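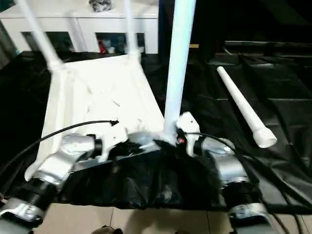
Photo: Jasper Coppens

From: Jasper Coppens
To: Milow watchers list
Date: September 18, 2021
Subject: Re: Series two, the lighthouse one

> Has anyone else's lot been shown the lighthouse episode yet? Mine
> is four and has now asked me every night this week whether Prins
> gets home. Also, is it me or have they changed the voice of the
> otter? She sounds much older than she did in January.

Hello all,

Yes, we've had it on in our house (twice before breakfast, don't judge me) and you're not imagining the otter. Siltano has a new voice this series. I checked the credits, which whizz past at a silly speed, and it's a different name from the one in series one. My daughter noticed before I did and was quite cross!

As for Prins, you can tell yours he's fine. He turns up in episode 11, asleep in the ferry, and Milow pretends she wasn't worried. I thought it was a lovely bit of writing, though I do wish they hadn't left it hanging so long for the little ones. Four is very young to wait a week for a missing dog.

What I can't work out is the song at the end. In series one they all sang it together and now it's only Milow, and the verse about the tide has gone. Does anyone still have the old version recorded? We've got the Stelisel songbook but it only has the first verse and the chorus, and I get corrected when I make up the rest.

Oh, and whoever asked about the soft toys, the market stall had Prins but no otters when we went on Thursday.

Jasper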